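# vollumstead-snack-prices

Shelf prices for packaged snacks, copied by hand in the shops of Vollumstead. Please read the caveats before you plot anything.

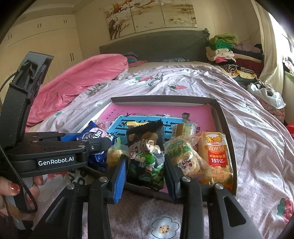
## What's in it

One CSV, 624 rows, covering 119 products. Each row is one product in one shop on one visit. Collection started in March and stopped when I got bored of it.

| column | meaning |
|---|---|
| `shop` | `jetby`, `virkik` or `van_dijk` |
| `product` | name as printed on the shelf label |
| `grams` | net weight from the packet |
| `price_p` | price in pence, before any loyalty discount |
| `offer` | free text, often blank |

## Why I don't trust it much

- Jetby changes its labels in the evening. Most visits were before noon, so the till price may have been different.
- `product` is a mess. Imported packets get whatever English name the shop came up with, and Virkik uses 2 names for the same prawn crackers. I merged the ones I was sure of and left the rest.
- "Was" prices are not recorded. I never once saw the higher price being charged, and I don't see why a dataset should repeat it.
- Van Dijk is a corner shop with very few labels. Zerrin Çınar asked at the counter and wrote down the answers.

People have already used an early copy to claim that small packets are getting smaller. Maybe they are. These rows can't show it: only 2 products were weighed at home, on a kitchen scale I wouldn't bake with.

## Use

Fine for teaching, or for practising how to clean a bad column. Not fine for inflation figures, whatever the chart looks like.

Corrections are welcome with a receipt. "I'm sure it was cheaper" will be closed.

## Licence

CC BY 4.0 for the CSV, MIT for `clean.py`.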